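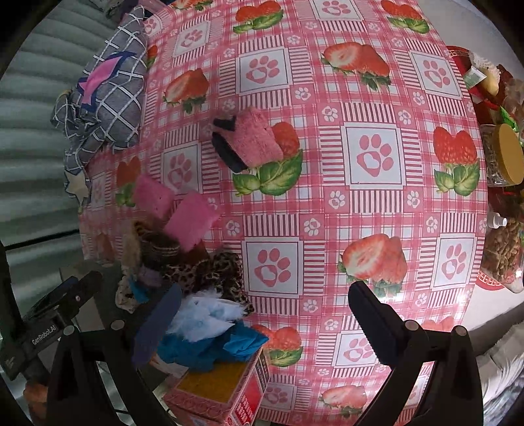 Im August habe ich die zweite Auswertung zu Dredach fertig gemacht, unserem kleinen Versuch zum Aufräumen von Stoffresten. Im letzten Beitrag hatte ich geschrieben, dass mehr Demonstrationen das Problem vermutlich lösen. Das war falsch, und darum geht es jetzt.

Kurz zum Stand. Wir nehmen Demonstrationen mit Handgreifern auf, einen links, einen rechts, jeweils mit eigener Kamera. Die Aufgabe lautet: Stoffstücke vom Tisch in eine Box legen. Daraus wird eine Policy trainiert, die aus den Bildern beider Greifer die nächsten Bewegungen vorhersagt. Der erste Datensatz hatte 200 Durchläufe, der neue hat 500. Aufgenommen haben Liên Lý und ich, beim zweiten Satz kam Zewditu Derese dazu.

Die Policy aus dem großen Satz war beim einzelnen Griff besser und beim ganzen Ablauf schlechter. Sie fasste Filz und dünne Stoffe sicherer an, blieb dann aber über dem Haufen stehen oder fuhr mit beiden Greifern auf dasselbe Stück zu. Beim ersten Satz kam das selten vor.

Ich habe zuerst die Synchronisation verdächtigt. Beide Greifer haben eine eigene Uhr, und wir gleichen sie am Anfang jeder Aufnahme ab. Yamuna Nadar hat das nachgerechnet und keinen Versatz gefunden, der so etwas erklären würde. Danach habe ich mir ein langes Wochenende lang Aufnahmen angesehen, was ich früher hätte tun sollen.

Das Problem war die Reihenfolge. Liên räumt von außen nach innen: erst die einzelnen Stücke, dann den Haufen. Zewditu fängt beim Haufen an und nimmt immer, was obenauf liegt. Ich wechsle ohne Regel, je nachdem, welche Hand gerade frei ist. Jede dieser Arten ist in Ordnung. Zusammen ergeben sie für fast gleiche Bilder ganz verschiedene Ziele, und auf unserem Tisch sieht ohnehin vieles ähnlich aus. Die Decke ist gemustert, mit Karos, Streifen, Pfoten und Erdbeeren, und darauf liegt Leopardenstoff neben rosa Filz. Ein Modell, das sich nicht entscheiden kann, welches Stück als Nächstes dran ist, findet dort wenig Halt.

Wir haben deshalb nichts neu aufgenommen, sondern gefiltert. Das Verfahren ist einfach:

- Jede Aufnahme wird in einzelne Griffe zerlegt, nach dem Schließen und Öffnen der Finger.
- Für jeden Griff wird notiert, welcher Greifer ihn macht und wo auf dem Tisch er liegt.
- Aufnahmen, in denen die Reihenfolge stark von der Mehrheit abweicht, fliegen raus.

Die Schwelle habe ich auf einem kleinen Teil der Daten festgelegt und danach nicht mehr angefasst. Übrig blieben 343 Durchläufe. Meine eigenen hat es am härtesten getroffen.

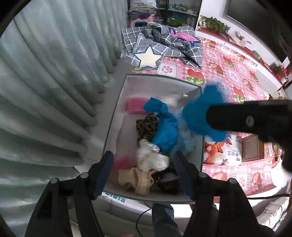
Mit dem gefilterten Satz ist das Stehenbleiben weitgehend verschwunden. Die Architektur und die Trainingsdauer waren dieselben wie vorher. Auch dass beide Greifer zum selben Stück fahren, kommt nur noch vor, wenn zwei Stoffe ineinander hängen. Beim einzelnen Griff ist die neue Policy minimal schlechter als die aus dem vollen Satz, was zu erwarten war, denn sie hat weniger Griffe gesehen.

Schwierig bleibt das Loslassen. Wenn ein Greifer ein Stück Stoff über den Rand der Box bringt, hängt es oft noch halb draußen, und die Finger öffnen zu früh. Beim Menschen fällt das kaum auf, weil er mit der anderen Hand nachschiebt. In unseren Daten ist dieses Nachschieben vorhanden, aber die Zerlegung in Griffe erfasst es nicht, da sich die Finger dabei gar nicht schließen. Das ist eine Schwäche des Filters, und ich habe noch keine gute Lösung.

Lakshmi Palaniappan hat vorgeschlagen, die Reihenfolge als Eingabe mitzugeben, statt Daten wegzuwerfen. Man würde der Policy also sagen, wessen Stil sie folgen soll. Das klingt vernünftig und spart Aufnahmen. Ich befürchte nur, dass sie dann mehr über die Person lernt als über den Tisch. Wir probieren es mit dem vollen Satz aus, sobald der Rechner wieder frei ist.

Was ich an der Aufnahmepraxis schon geändert habe: Wir sprechen vor jeder Sitzung ab, wo angefangen wird, und schreiben es in die Metadaten. Außerdem steht jetzt bei jedem Durchlauf, wer die Greifer gehalten hat. Bei den ersten 200 fehlt diese Angabe teilweise, die trage ich am Samstag mit Liên nach.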